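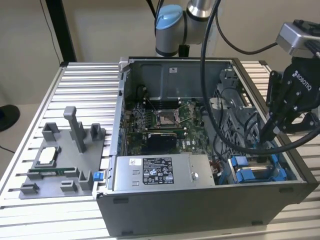
What to do when the gripper snags a cable and the arm protective-stops

Sooner or later your teardown cell will grab something it wasn't asked to grab. Ours did it on a Thursday, at the end of a job called Sirnura, with the fingers down beside the drive cage and a power lead hooked over one of them. The controller reported a protective stop and the code 316, which our own notes translated as "see Quintana." Quintana is the old wiki. The old wiki is gone.

So these are the new notes. They assume a desktop tower on its side, panel off, and an arm that has stopped with its gripper inside.

1. Leave the Resume button alone.

It's right there and it's green. If you press it, the arm picks up its path where it left off, including the part where it retracts straight up at full program speed with a cable in its hand. We have a shelf of connectors with no boards attached, and most of them got there this way.

2. Read the force log before you touch anything.

Open Besero, go to the last job, and look at the final few seconds of the Z trace. Our limit is set to 220 newtons, a number I inherited and would like to have a word with someone about. A slow ramp means something stretched, usually a cable. A spike means you hit metal. Write down which, since clearing the fault also clears the trace.

3. Make it safe for hands.

Press the emergency stop and wait for the brakes to click. Hang your tag on the pendant and keep the pendant with you. The gripper can still be holding with the arm stopped, so a quiet robot is no promise of an open one. Keep your fingers out from between its fingers.

4. Find the snag from the side.

Looking straight down, the gripper body hides everything you care about. Crouch by the drive cage and follow the cables back toward the motherboard. The thin loose ones and the SATA cable like to arc up out of the bundle, exactly where a descending finger wants to be.

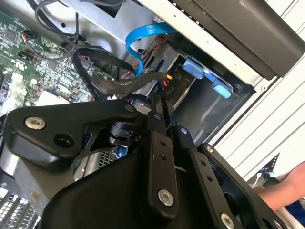
The gripper in among the cables, with the blue SATA cable arcing up toward the drive cage.

5. Free the cable by hand.

Unplug at the connector, latch first. If the cable is pinched, don't saw it back and forth. Back the gripper off with the manual release and let it drop out.

6. Reset, then jog out.

Release the stop, clear the fault, and select Drarneck mode (tool-frame jog, speed capped at 9 percent). Raise 12 mm and look. Raise another 12 and look again. It takes nearly forever and costs less than a wrist.

7. Fix the cause.

Ours was a pick point taught on a tower with its cables tied down, then run on one where they weren't. Josué Pacheco added a check that has the operator confirm the cables are clear of the approach before the first drive pick. I clicked through it without reading the next morning, so it now makes you wait.

If the fault returns straight after the reset, re-zero the force sensor with the gripper hanging free. If it still returns, go find Josué.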